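Plovura student manipulation project: four places open

The project runs from March and needs four students to join the current team. The work covers arm teleoperation, gripper control and the handling of household items such as tools and wire racks. Sessions take place in the shared lab, three hours each.

Applicants should be able to write basic Python and read a wiring diagram. No previous work with robot arms is needed.
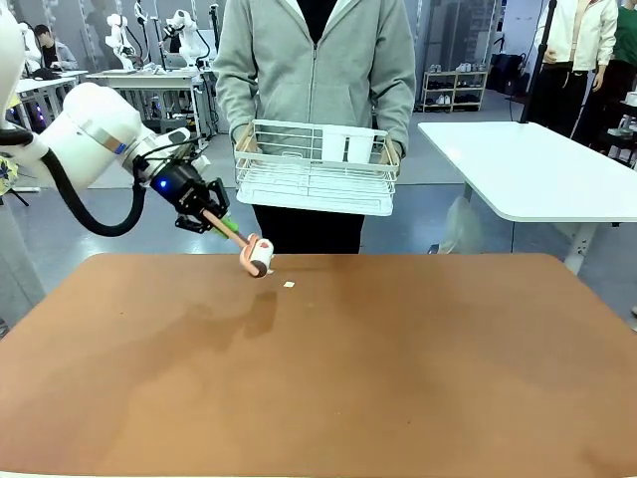 Each new member is paired with a current one for the first 20 hours. Send a one-page summary of your coursework to Shirin Rostami or Berkay Kılıçarslan by 11/20/22.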